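Snack swap moves to the ground floor at Drarnlow hall

The Friday snack swap at Drarnlow community hall has a new home on the ground floor, after two years in the upstairs meeting room. Doors open at 4pm as before, and there is still no charge to come in.

The swap was set up by Svitlana Pylypenko and Rodica Căpraru, who wanted to give families in the area a way to try crisps, biscuits and sweets from other countries without ordering them by the box. People bring sealed packets and take home the same number of different ones. Tea and squash are provided.

Attendance grew over the winter, and on some evenings the queue reached down the stairs. Pylypenko said the old room was never meant for it.

"We had pushchairs parked on the landing and people passing bags over each other's heads," she said. "Downstairs there is a proper floor to spread things out on and a door wide enough for everybody."

The move was paid for with a grant of £400 from the Joddale Neighbourhood Fund. Of that, £250 went on shelving and a second urn, and the rest has been kept back for baskets and labels. The swap handled 1,922 packets in its last full year, according to the sheet Căpraru keeps by the door.

Crisps remain the most popular item by some distance. Flavours sold in China are asked for most often, and regulars tend to look for the meat and tomato ones first. Packets with Chinese lettering are sorted by colour, so that younger children can find the one they had last time — blue, yellow, pink and so on.

"My son goes straight for the blue bag," said Melaniia Dmytriv, who lives on Benkirane Road and has been coming since last June. "He can't read the front of it but he knows the tomato."

Crisps now go into open plastic baskets, as the old cardboard boxes were splitting at the corners. Larger bags that do not fit are laid out beside them.

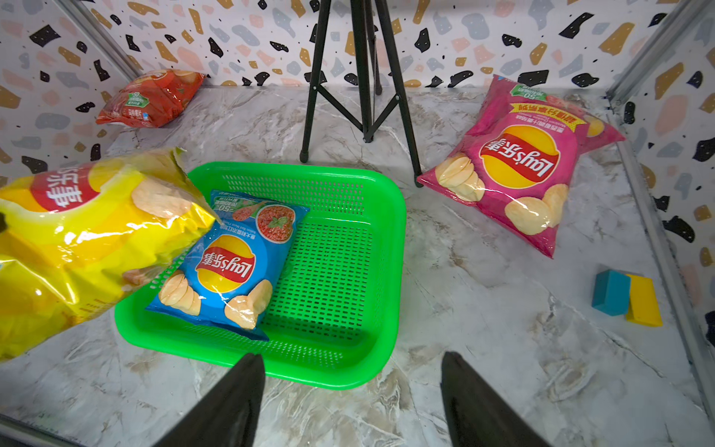

What to bring

Packets must be sealed and in date. Home baking cannot be swapped, though it is welcome on the tea table with a list of ingredients. Anything containing nuts goes on the separate shelf by the window.

The hall can hold 200 people, and late arrivals may be asked to wait on busy evenings. Parking is available behind the Vurkar building until 7pm. Anyone wishing to help with setting up should speak to Rodica Căpraru on the day.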